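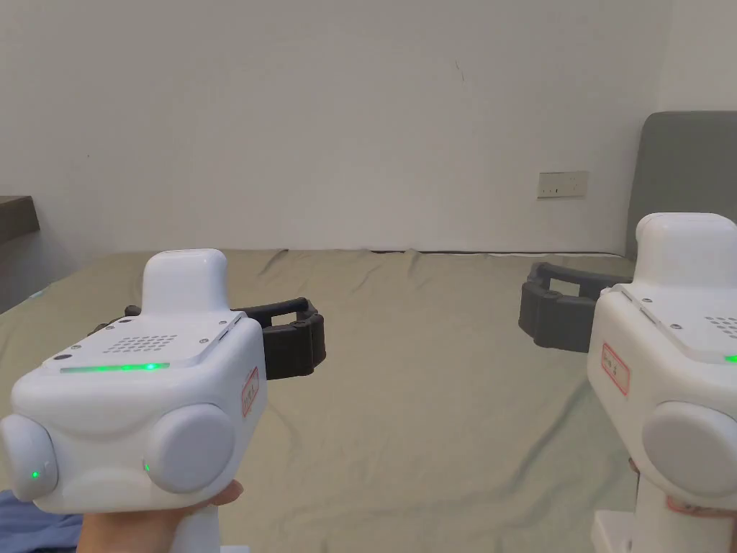
Washing machine trips the electrics at the end of the cycle

Posted by sallerell_gate in Home and Appliances

My washing machine has started tripping the electrics. It doesn't do it every time, but when it does it is always in the last part of the cycle, when it goes into the fast spin. Everything on that side of the fuse box goes off, including the fridge. I can reset the switch straight away and it stays on as long as I don't restart the machine.

It's a Clemura front loader, bought second-hand with the flat, so I have no paperwork and no idea how old it is. It washes fine and the water drains. I have tried it in a different socket in the kitchen and it did the same. A 40 degree wash and a 60 degree wash both trip it, but a rinse and spin on its own has only tripped it once.

I've had one quote of 243 pounds from a repair firm in Sketmont, before parts, and that seems a lot for an old machine. Is there anything I can check myself first, or is it time for a new one?

3 replies

nogueira_k

Same thing with mine last winter. Bin it. You can get a decent one in the sales and they'll take the old one away if you ask when you order.

damp_cellar
Marked as helpful

Stop using it until it's been looked at. If the switch that goes is the RCD (the one with a test button on it), current is leaking to earth somewhere, and that's a safety matter as well as a nuisance. Don't be tempted to run it off an extension lead from the other side of the fuse box to get round it.

With a trip on the spin, the usual suspects are:

Worn motor brushes. Carbon dust builds up inside the motor and gives the current a path to the casing. Brushes are cheap and on a lot of older machines they come out with two screws each. Newer machines often have motors without brushes, so look up the model number first. It's normally on a sticker inside the door or behind the filter flap.

Water getting where it shouldn't. A door seal with a small split, or a hose clip that has worked loose, can drip on to the motor or the wiring when the drum shakes. Unplug the machine, pull it out and look underneath with a torch. White or rusty streaks down the inside of the back panel mean an old leak.

Chafed wiring. The loom moves with the drum, and if a cable tie has gone it can rub through on the cabinet edge.

The heater is the other common one. People assume it would trip at the start, but it can go later on, and your 40 and 60 washes both use it while a rinse doesn't. A repairer will test it with an insulation tester at 500 volts. An ordinary multimeter can miss the fault, so a good reading from one doesn't clear it.

Unplug at the wall before you take any panel off, and turn the water off too. If you're not happy doing that, leave it alone.

On the price, I'd ring round. 243 before parts is high. I paid 70 for a call-out and diagnosis, and they took it off the bill when I went ahead with the repair.

sallerell_gate

Thanks. It is the switch with the test button. I've pulled the machine out and there is a rusty streak down the inside of the back, under where the drawer is, so I'll get someone to look at the hoses and test the heater while they're there. Using the launderette until then.

This thread is closed to new replies.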